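搜索 请输入关键词

三月，厂里的暖气已经停了，会议室比车间还冷。我把外套拉链拉到下巴，翻Grullen的报价单。十六页，前两页是公司介绍，第三页开始是“愿景”，价格放在第十四页，字号比别处小一号。

我在Cotik管采购，管了很多年，养成一个毛病，拿到报价单先从后面看。后面有附加条款、年度维护费、备件清单、“视现场情况另行协商”。前面的东西都是写给老板看的。

老板姓什么不重要，大家叫他老板。他去年秋天在一个展会上看见一只机械臂拆旧电脑，站着看了半个钟头，回来以后吃饭也在说。我们是拆旧电脑的，办公用的台式机居多，一车一车从写字楼里拉过来，硬盘取出来登记、擦除或者粉碎，内存挑出来测，剩下的按料分。拆这件事用的是人，螺丝刀，手套，还有一台老是卡纸的标签机。

“人会累。”老板说。

我说人也会请假，会涨工资，这些我都算在表里了。我没说的是，机器也要涨价，只不过它涨在第二年。

来谈的是Lợi Khúc，Grullen的方案经理。他的中文很好，偶尔有一个声调往别处跑，他自己也知道，跑了就停一下，把那个词重新说一遍。他没有穿西装，穿一件灰毛衣，袖口起了球。我对穿西装的供应商有一套办法，对毛衣还没有，这让我有点不舒服。

“您看到第几页了？”他问。

“第十四页。”

他笑了笑，把自己那份也翻到第十四页。

我问他，节拍是怎么算的。方案里写，取一块硬盘用多少秒，后面跟着一个很漂亮的年产量。我拿那个秒数乘过，要得到那个年产量，机器得从大年初一干到除夕，中间不换班，不停电，送来的机箱全是同一个型号，侧板都已经开好，里面也没有死蟑螂。

“是理论值。”他说。

“那实际值呢？”

“取决于现场。”

我在本子上写：取决于现场。下面画了一道线。这句话我在Tenley的人那里也听过。Tenley三年前卖给我们一条分选带，传感器说是能认出铜和黄铜，后来它连铜和一只橙色的手套都分不清。那条带子现在还在二号库，上面堆着纸箱。每次有新供应商来，我都请他们从二号库那边绕进来，不解释，只是走那条路。

Lợi Khúc走过的时候看了带子一眼，说：“Tenley的。”

“你认识？”

“我在那里做过两年。”

我一下子不知道该把这句话放进哪一栏。诚实算加分还是减分，我的评分表上没有。

下午去看试做。地方是Đặng借给他们的，Đặng是做夹具的小公司，在园区最里面那栋，楼下是卖米粉的，楼梯上一股葱油味。老板走在最前面，一步两级。我跟在后面，带着计算器和一张打印出来的问题清单。车间的老师傅何姐走在最后，她本来不想来，我硬拉的。她拆了十一年电脑，签字的人里没有她，可是机器买回来，站在旁边的是她。

台子已经摆好了。老板凑得很近，被Lợi Khúc请到黄线后面去，他退了半步，又往前探头。

我看了一会儿就低头翻清单。我有个经验，看演示的时候不要一直看机器。机器动起来太好看了，看久了会忘记自己是来干什么的。要看旁边：急停按钮装在哪里，谁在盯屏幕，那个人的手离键盘有多远。盯屏幕的是个年轻人，手就放在键盘上，一直没拿开。

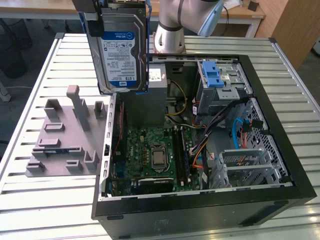

“一块1TB的蓝盘，”何姐在我耳边说，“市面上二手卖不了几个钱。拿这么大一条胳膊去夹它。”

我说数据要紧，卖盘是小头，客户付钱买的是那张销毁证明。

“证明也不是它开的。”

这倒是真的。我把清单上的第六条圈出来：序列号识别由谁完成，识别错误由谁承担。方案里写“可选配视觉模块”。我最怕看见“可选配”三个字。一台没有选配的设备，就像饭店里那碗只要几块钱的面，端上来你才晓得肉是另外算的。

“这台是戴尔的。”何姐又说，“戴尔的最好拆，蓝的卡子一扳就开。你叫他换一台别的。”

我就叫他换一台别的。

Lợi Khúc没有马上回答。他去跟那个年轻人说了几句话，声音很低，然后回来说，今天准备的夹具是按这一类机箱做的，换别的型号要重新打印一块底板，最快要等到后天。

“我们一个月收多少种型号？”我转头问何姐。她不用想：“你问我一个月，我只能说每个月都有没见过的。”

老板咳了一声。他咳嗽的意思是让我别在外面难为人。我当作他着凉了。

“每种型号都要一块底板？”

“同一类的可以共用。”

“一块底板多少钱？”

他说了一个数，不贵。我记下来，在后面乘以一个我自己估的种类数，再加上换板的时间。计算器的屏幕在那间屋子的灯底下有点反光，我侧过身子才看清楚。结果比我以为的要好一点，我因此更加不放心，又从头按了一遍。

还是那个结果。

回去的路上老板坐副驾驶，一句话不说，快到厂门口的时候忽然问：“你到底是觉得它不行，还是不想让它行？”

我说我是管采购的。

“这算什么回答。”

我想了想，说，去年你批给我的设备预算，有一半是拿来给Tenley那条带子擦屁股的。修它，拆它，给它腾地方，还要付它的维护合同，因为合同签了三年。那时候我也觉得它行。我坐在Tenley的会议室里，喝他们的咖啡，看他们的铜片从带子上一片一片掉进该掉的格子里，我鼓了掌。

老板没再说话。司机把收音机开大了一点。

晚上我在家重新做表。我做表有个规矩，先写最坏的一栏。最坏的一栏里，机器每天只能干半个班，另外半个班在等底板、等工程师、等一个叫“固件”的东西。维护费按报价单上的涨幅逐年加。视觉模块选配，选。安全围栏，报价里没有，加。地面要找平，加。何姐那一组人一个也不减，原因很简单，侧板总得有人拆，线总得有人拔，夹不起来的总得有人去夹。

这样算下来，这台机器要处理满一万多台机箱才够得着它自己的本钱，而我们一年的量就在那里，不会因为买了机器就多出来。

然后写最好的一栏。最好的一栏我只写了几行就写不下去，像是在替别人写情书。

中间那一栏最难。中间要用真的数字，真的数字我手上只有一个：何姐那一组上个月的登记簿，1256块硬盘。我从抽屉里把复印件拿出来，有几页蹭了油，有一页背面写着谁家小孩的电话。里面有十几块标着“滑丝”，还有一块写的是“找不到螺丝，撬的”。我盯着那个“撬的”看了很久。机器遇到滑丝怎么办，清单上没有这一条，我补上去，第十九条。

半夜我给Lợi Khúc发邮件，只问了这一条。我以为要等到第二天，结果他很快就回了：

“遇到滑丝，机器会停下来叫人。目前没有别的办法。叫人的次数，我可以写进验收指标。”

后面还有一段，说他看见二号库那条带子了，那条带子的调试他参与过，当时他写过一份报告，认为样品太干净，不能代表现场，报告后来没有下文。他说这些跟这次报价没有关系，我可以不看。

我看了两遍，没有回。做这一行，对方忽然跟你说心里话，你最好先去检查一下钱包。可是我又想起他袖口的毛球，想起他没有马上回答换机箱那件事。真要骗人，当时说一句“没问题”就过去了，老板一定信，说不定我也信。

第二天早上我去车间找何姐。她正在给新来的小伙子讲怎么拔排线，不能拽线，要捏头。小伙子拽了，她在他手背上拍了一下。

“要是只租呢？”我问。

“租什么？”

“那条胳膊。租一季，就放在你这组旁边，只喂戴尔。一天喂多少，停几次，叫你几次，你都给我记在本子上。”

何姐把手套摘下来，抖了抖灰。“多出来的记录谁记？”

“你记。”

“加钱吗？”

我说加。她说加多少。我说了一个数，她摇头，又说了一个数，比我那个高一截。我们在一堆机箱中间谈了五六分钟，比我跟Grullen谈得还久。最后她说，那它停了叫我，我要是正在上厕所怎么办。

“那就让它等着，等多久也写上。”

她这才点头。

我回办公室给Lợi Khúc打电话。租这件事报价单里没有，十六页里一个“租”字都找不到。他听完沉默了一会儿，说要去问。我说你去问，顺便问清楚，样机箱由我们出，脏的，不挑，谁也不许提前擦。押金3000，多一块我都不付，运费你们自己想办法。

“底板呢？”

“头两块算你们的。”

“一块。”他说。

我说两块。他说这个他也要去问。电话里传来一阵炒锅的声音，大概是楼下的米粉店开始备午市了。

老板中午端着饭盒进来，问谈得怎么样。我把表转过去给他看，三栏，中间那一栏还空着一大半。他看了半天，用筷子头点着那片空白。

“这里怎么没有数？”

“还没有发生。”我说。

他嚼着一块萝卜，又看了一会儿，问二号库那条带子能不能先清出去，腾地方。我说可以，不过搬运费要走今年的预算。他把饭盒盖上，说那你写个申请。

我把申请的模板调出来，设备名称那一栏填了Tenley分选带，处置方式那一栏有四个选项，转让、报废、捐赠、其他。我先去给收废铁的打了个电话，问他今天铜是什么价。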